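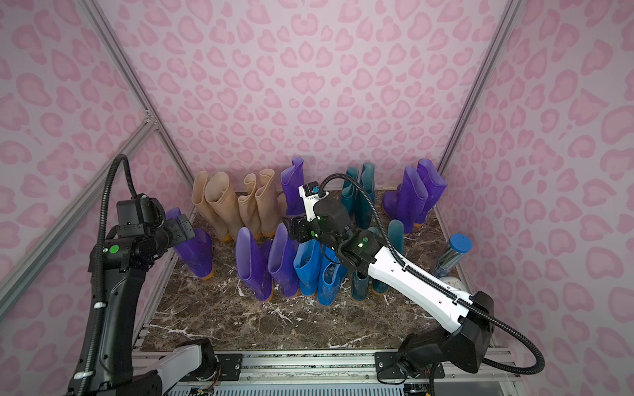

3. Boot use and replacement on small dairy farms

3.1 Setting and respondents

The survey was carried out in November among households in Grønli and Lastalstead, two farming districts that share a dairy cooperative and a single feed store. We mailed the questionnaire to 1000 addresses and followed up by telephone in the evenings, when most respondents had finished milking. Of the households that returned a complete form, 62 percent kept cattle and the rest kept sheep, poultry or no animals at all. Longer interviews were held in 20 homes. Varela and Strand did the interviews in Lastalstead, and Rustad did those in Grønli, where she could use the local dialect.

3.2 How long boots are kept

Respondents were asked when they last bought rubber boots and what had been wrong with the old pair. The most common answer was a crack across the instep, where the boot bends when the wearer kneels or climbs. Leaks at the heel came second. Few people gave worn soles as the reason, although interviewers saw many pairs with almost no tread left. Fagerlund (in her earlier work on workwear in Brurkaretti) found the same pattern and suggested that people notice water before they notice slipping. Our interviews support this. One farmer in Grønli had fallen twice in the same winter and had blamed the ice both times.

The median pair was replaced after 11 months on cattle farms. Households without cattle kept theirs much longer, and several could not remember buying them. Storage made a clear difference. Boots left beside a stove or in a sunny porch were reported as cracked far more often than boots kept in an unheated shed.

3.3 Color and ownership

Color was not part of the original questionnaire. It was added after the pilot interviews, where people brought it up themselves. Rubber boots are sold in a range of colors (four are shown in Figure 2), and larger households used this to keep pairs apart in a shared entry. A typical rule was one color for the barn and another for everything else – visitors were then given whatever was left. In two homes the rule had been set by a veterinarian after an outbreak of hoof disease.

Smaller households had no such rule. They bought what the feed store had in the right size, and pairs were told apart by initials written inside the shaft. Vik coded these answers separately, as marking and color coding seem to serve different needs: marking shows who a pair belongs to, while color shows where it may be worn. The two were combined in only a handful of homes, all of them on the Hason road, and we return to these in Section 4.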